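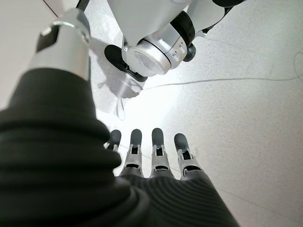 Re: [fernville-records] The Arumugam minutes, again

I have now read all 118 pages of what the county released on the Dolen inquiry, and I can report that the hearing transcripts are mostly intact, the appendices are mostly missing, and the index lists both as complete. Pages 68 through 72 are a solid block of redaction. If you want the effect without the download, look at the dark gray glove, which soaks up the light about as well as the county attorney's marker does. The silver cuff next to it at least gives something back. I would have settled for a page number.

On 29 October 2018, Tharun Pisharody wrote:

> I think we are being too hard on Judge Arumugam. She was appointed to look into the Dolen land purchase and nothing else. When the council voted to narrow her mandate in May, she had two choices, resign or finish what was left, and she finished. I don't see how a report with a hole in it is worse than no report.
>
> Also, does anybody have the council's letter to her? The Fekolham collection is supposed to hold a copy, but the finding aid only says "correspondence, misc."

Tharun, I'll take the second part first. Yes, there is a letter. It is in the Fekolham collection, box 5, filed behind a set of parking studies, where I assume it was expected to live out its days in peace. It runs a page and a half. The council thanks the judge for her "energetic interpretation" of her assignment and asks her to confine herself to "matters of price." I'll type it up for the list when I have an evening. The copy is faint and the signature could belong to any of three members.

As for being too hard on her, maybe. I agree she didn't narrow the mandate herself. But she had subpoena power for weeks after the first complaints came in from the council, and she used it to get appraisals. The phone logs were sitting in the clerk's office the whole time. By the time she asked for them, the council had found its letterhead.

Her resignation would have made news, too. The Fernville paper had given the inquiry next to no space up to that point — a few lines under the school lunch menus — and a judge walking out is hard to fit under a lunch menu. Instead she filed a report that says the price was fair, which was the one thing people in town had never seriously disputed. They wanted to know who had picked the parcel and when. The council then quoted her for years as having cleared everyone.

I'll grant you the footnotes. Footnote 139 is the best thing she wrote, and I suspect she knew few readers would get that far. She says there that she "was not in a position to determine" who called whom before the vote, and she names the records that would have settled it. For a judge, that is close to shouting.

Two requests for the list. Does anyone have a cleaner scan of the second hearing? Mine loses the right margin whenever the witness gets interesting. And has anyone appealed a redaction with the current records officer? My last appeal went to the one before, who sent back the same pages with the black bars very slightly straighter.

I'm in the reading room again next week and can pull one more box if somebody has a preference. Otherwise it's going to be the parking studies.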